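From: Denise Sugden
To: Vustallow house and garden list
Subject: Re: Packing up the spare room, where do I even start?

Dear Theano, and everybody else who has been following along,

What a lovely long message, and please don't apologize for it! I moved three times in my forties and I still remember standing in a doorway with a roll of tape on my wrist like a bracelet, wondering who on earth had bought all of it.

Theano Chrysikopoulos wrote:
> I've got one cardboard box open on the floor and I keep walking past
> it. Do you put a bag inside the box first or pack straight in? And
> what do people do about the small cabinet by the bed, take it as it is
> or empty it? I also have a big potted plant that I'm frankly scared of.

I'm a bag-first person and always have been. A plastic bag set down into the box keeps the dust off soft things like pillowcases and sweaters, and at the other end you can lift the whole lot out in one go (Dalal Srour taught me that, and she has moved far more often than I have). Work right beside the furniture you're emptying, with the flaps folded well back and the box on the floor, so you aren't carrying armfuls across the room. 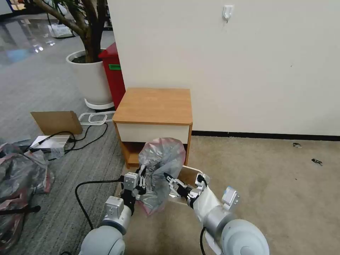 Bag over the open box, bedside cabinet right behind it.

As for the cabinet, I'd empty it, both the drawer and any open shelf underneath. A strip of painter's tape across the drawer front will keep it from sliding out on the stairs. And do look up at the walls before you call a room finished! I left a whole row of adhesive hooks behind in my last place and had to go back for them in September. Keep a trash bin in the room until the very end, too, even if it's in your way.

Now, the plant. If yours is in a round planter on a rolling base, you're halfway there already. Stop watering a couple of days ahead, roll it as far as the door, and then get a second person for the lifting. Valentin and Reto Stöckli carried my rubber plant down 2 flights between them and only lost one leaf, which I have forgiven.

I have 296 sheets of packing paper left over (the label said so, I didn't sit and count) and you're welcome to all of it. I'm home most days after four.

Write back and tell us how the cabinet goes.

Warmly,
Denise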